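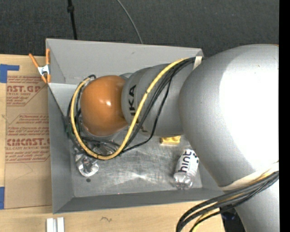 Anyone else think Fernandes's deputy resigning the same week as the audit is a bit much? Two resignations from the Skarov regional assembly in December and not one statement. My brother does metalwork, and even his firm puts out a notice when somebody leaves.

Forum > Politics > Regional
Latest | Unread | Members | Log in

quaye_lane
He was ill. Had been for months. Not everthing is a plot

dpaterson25
Ill, fine. Then why was his office locked by 5 that evening? Lobo asked in the chamber and got nothing

mothballs
Lobo asks about everything. Last month it was the 1908 bylaws

quaye_lane
lol true

dpaterson25
Doesn't make him wrong. Audit covers the Kemance contract, deputy signed it. Want to see the papers, thats all

mothballs
Papers get published with the minutes. Wait for them

R_Joseph
Minutes are late again btw. Rang the clerk this morning, no date yet

25 replies | 2 shares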